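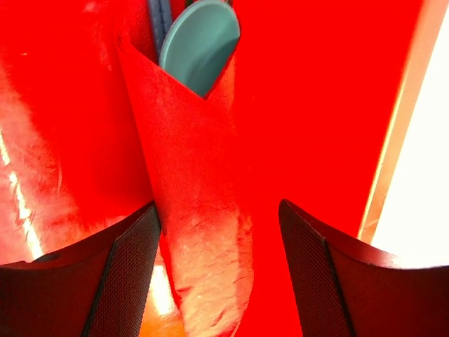 Red rolled sheet between the two fingers, Nemby club bench

How to practice gripping thin paper

This guide is for new members of our robot club. Afaf Harb wrote the first version and I, Rami Jaber, made it shorter.

1. Put the red sheet in its place and open the gripper fully. Set the speed to 200 in the arm menu — the first value there, 500, is too fast for paper.

2. Bring the fingers down slowly, with one on each side of a fold. Close them until the paper is pinched between the inner faces, then stop. The fold should stand up in a small peak, like a tent.

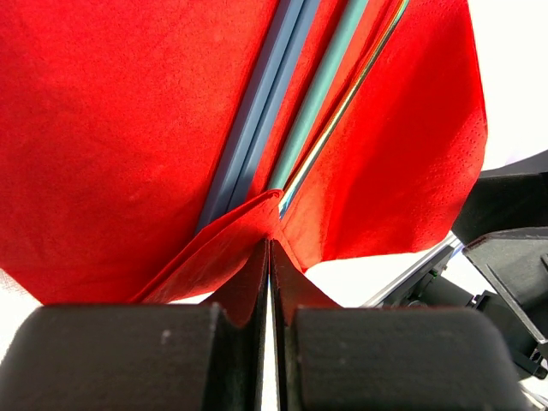
3. Raise the arm a little and wait. If the paper slides, go back to step 2 and take a deeper fold.

4. Write the closing value in the log. My best one was 335, but with the old pads from Molico it was different.

Please leave the arm in the home position when you finish.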